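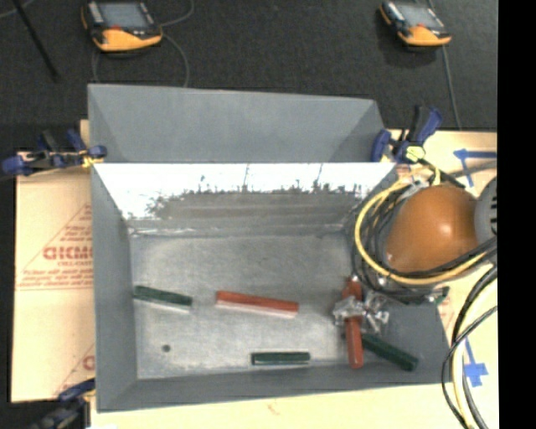 Forty demos and a clamped bin

Morkari's pitch is that anyone on a line can teach its arm a job. Steer it by remote control through the pick a few times, let the software learn from the recordings, go home early. Rosalba Donati's group at Zanetti has been trying it with red and green bars in a gray metal bin, and she was good enough to send me the session log.

The log shows 40 demonstrations, of which 22 were kept. The rest were thrown out for hesitation, which I take to mean that the person steering did what people do when they can't feel what they're gripping. Three operators took part, and two of them had used the system before. So much for anyone.

I'd also like to know how much of the result belongs to the bin. It is clamped at its edges, and the bars lie flat enough on the floor of it, at different angles but with room between most of them. Parts at our place come in heaps, in bins that get kicked. Quentin Deschamps at Morkari told me the arm "generalizes well" and then asked if we could keep our bins in one spot.

Donati plans a second round in February with operators who are new to the controls. I have asked for the discarded runs this time as well as the good ones.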